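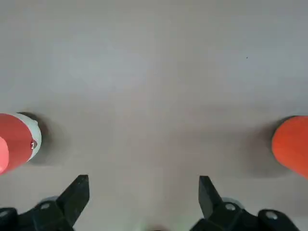

*Viel grauer Tisch und zwei Farbtupfer: links Rot mit weißem Rand, rechts Orangerot.*

## Über uns

Hallo, schön, dass du vorbeischaust! Ich bin Theano Pappas, und zusammen mit Leonidas Bakalis betreibe ich Rundham, eine kleine Werkschule für alle, die gern mit Farbe und Form herumprobieren. Angefangen haben wir zu zweit in meiner Küche (die Flecken auf dem Boden gibt es noch, mein Vermieter weiß Bescheid), inzwischen sind wir zu fünft und haben richtige Räume mit richtigem Licht.

Am meisten werde ich nach unseren Tischen gefragt. Warum denn so grau? Weil ich hellgrau liebe! Auf einer glatten, matten Fläche sieht man Farben einfach besser. Leg mal etwas Rotes neben etwas Orangerotes, ohne Muster und Krimskrams drumherum, und plötzlich merkst du, wie verschieden die beiden sind. Auf meinem alten Küchentisch mit der Blümchendecke hätte ich das nie gesehen. Und Schatten! Leonidas kann eine halbe Stunde über Schatten reden, am Rand weich, in der Mitte dunkel, und ich höre ihm immer noch gern zu.

Unser erster Kurs heißt bei uns Platevska, nach der Straße, in der Leonidas als Student gewohnt hat. Da geht es nur ums Hinstellen, Wegnehmen und Gucken. Runde Sachen, kantige Sachen, viel freie Fläche dazwischen. Gezeichnet wird erst nach der Pause, und wer lieber weiter schiebt und rückt, der schiebt und rückt eben. Feyisa ist der Aufbaukurs, dort kommt das Mischen dazu, und da brauchst du bitte eine Schürze.

In einer Gruppe sitzen höchstens 13 Leute, die jüngste Teilnehmerin war bisher neun, der älteste 84. Im Regal stehen 292 Gegenstände zum Ausleihen, ich habe sie im Juli beim großen Putzen alle in der Hand gehabt und weiß es deshalb so genau. Was du benutzt hast, stellst du zurück, und der Tisch wird am Ende einmal abgewischt. Krümel finde ich trotzdem immer, ich bin da ein bisschen pingelig.

Abends machen wir um 19 Uhr auf. Komm ruhig etwas früher, dann gibt es noch Tee.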